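Simulated kitchen tasks: frequently asked questions

These answers cover the house rules for anyone recording or scoring arm tasks in the Herkinar simulated kitchen. They apply to all three sites: Garholm, Leckie and Mestska. Last revised June 2020.

Do the rules for real arms apply in simulation?

Most of them do. Speed limits, approach heights and the stop procedure are the same in both. We keep them the same so that a task written in simulation can be handed to the hardware team without being rewritten. The exceptions are the physical checks (guarding, cable runs, the floor marking), which have no meaning in a rendered room and should be left blank on the form.

How should the arm approach something small on the counter?

From above, with the fingers pointing down, and with a pause before the last stretch. A pen lying on marble next to a dish rack leaves little room to come in from the side, and a sideways approach is the most common reason a run is sent back.

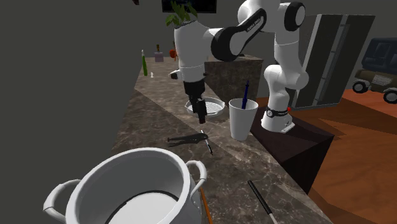 The pause must be long enough to show in the log as a separate step. If it doesn't, the scorer will treat the approach and the grasp as one movement, and you lose the chance to say which of them went wrong.

What counts as a collision?

Any contact between the arm and something the task does not name. It doesn't matter whether the object moved. Contact with the counter is recorded separately, as a surface touch, and three surface touches in one run make it a fail.

May I move objects between runs?

Yes, within the layout sheet. Each sheet gives the area an object may start in and the angles it may lie at. Do not add objects that are not on the sheet, and do not take any away to make a grasp easier. If a layout can't be done as written, report it and move on to the next one.

How many runs do I need?

A full set is 200 runs. A set may be submitted with 162 or more if the missing ones are explained in the notes. Anything below that is held until it is complete. At Leckie a set of 133 was let through in May — this was a mistake and should not be used as a precedent.

Which camera views are required?

Two at least, and the counter must show in both. Part of the arm may block the view for a moment, but the fingers must be visible in one view at all times. Check this before you begin. Tall items such as a cup with a utensil standing in it can hide whatever is behind them, so look at the counter from both sides of the layout. 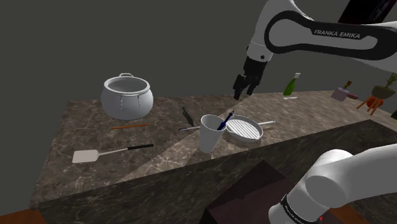 Who can change a rule?

Effie MacBrayne keeps the rule list and approves changes. Send her the rule number, the wording you want and one logged run that shows the problem. Changes are made between sets and never part-way through one.

How long are logs kept?

Logs for accepted sets are kept for 7 years. Failed runs are kept with them — please don't delete them to tidy up the folder. Rejected sets stay with the site that made them until the replacement has been scored.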